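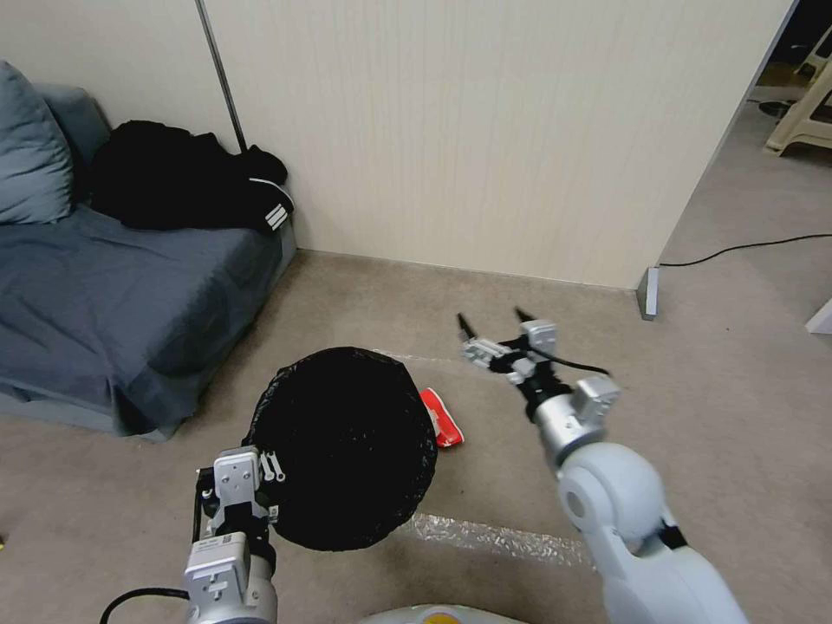
## Teaching two arms to let go

Fabric that springs back is hard on a learned controller. The Vitton group trained its two-arm policy on 926 demonstrations, then dropped 238 in which the operator changed grip more than once. Trained on the smaller set, the policy finished 499 of 535 trials on collapsible mesh goods.

The method, called Plukolero, predicts when to release before it predicts where to move. One arm holds the rim while the other waits open — a pause that earlier policies tended to skip. Most remaining failures came from a late release.

Tests at Brikongate used carpeted rooms only. Hard floors are planned for August.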